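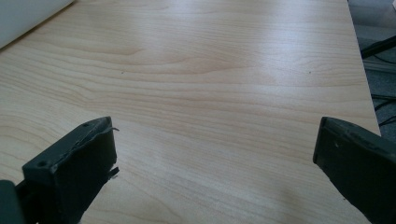
April 29, 2023

Up before the alarm. Rain until ten, then gray. I had meant to drive over to Vedach for the seed potatoes but the road was flooded at the bottom on the radio report, so I stayed in and worked on the table.

The Radley lamp went to the hall floor, the mail went in a box, and the fruit bowl is on top of the fridge for now. The placemats I threw out. They were the ones from the Griffiths sale and two of them had gone sticky on the back.

Washed the top with dish soap and warm water, then again with plain water. Dried it with the old blue towel. I found a ring near where I sit in the mornings and rubbed at it with baking soda for a while. It got lighter. I am going to leave it alone and look at it again tomorrow in better light.

I paid 90 for this table at the Pruneck store when they were closing, and 100 for the van to bring it home. The chairs were separate and I didn't take them. There was another table there for 800 that I liked more, with a drawer at one end. I still think about the drawer.

Lunch was soup and the end of the bread, eaten standing at the counter so I wouldn't put anything down on the table. Called the insurance people about the roof and waited a long time. They say 2375 for the repair and they will pay part of it, but the letter telling me which part won't come until next week. Wrote the number on the calendar.

Afternoon, looked the top over from low down with the light coming across it. The grain is nicer than I remembered. It has been under placemats and paper since September.
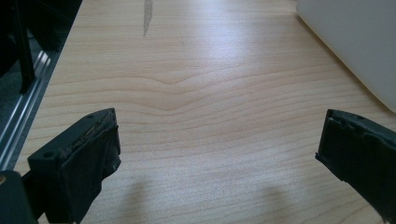 The table top, grain dipping in a V near the middle.

Not sure about a tablecloth. I have the green one but it is too short at both ends, and the white one needs ironing. Might go without for a few weeks and use a tray for breakfast.

Did one load of wash and hung it in the back room. Swept the kitchen. The broom is losing bristles, so put that on the list with light bulbs, oats and stamps. Supper was eggs. Read two chapters and could not keep my eyes open for the third. Vedach tomorrow if the road is clear.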